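Grallberg resets gripper alignment on two-arm folding cell

Grallberg has changed the maintenance routine for its Zinura garment-handling cell after fingertip misalignment caused dropped hems during July runs. Technicians now check finger closure every 500 grips and retighten the wrist camera bracket at the same time. Test garments, among them a red number 23 basketball jersey, are laid on a gray padded surface and gripped by the trim.
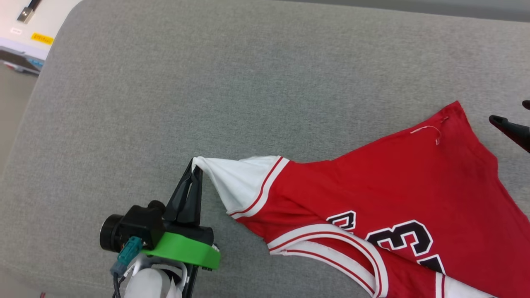
Kilian Plattner would prefer a shorter interval, arguing that fingertips wear unevenly on piped seams and that 500 grips is too long to wait.

The check takes 14 minutes per arm. With the fingers fully closed, the technician compares both tips and resets the zero position if they do not meet.

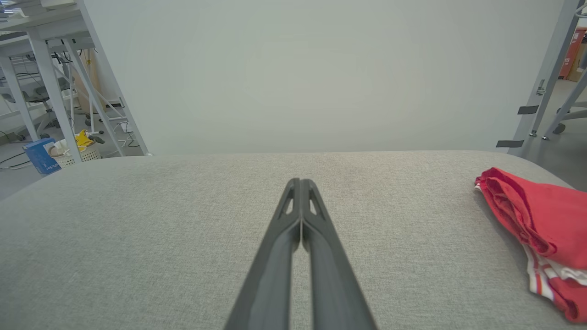

Camera calibration follows, and cable strain relief is inspected last. Parisa Khosravi, who wrote the procedure, said 82 checks have been logged. A version for the Drevow site is in preparation.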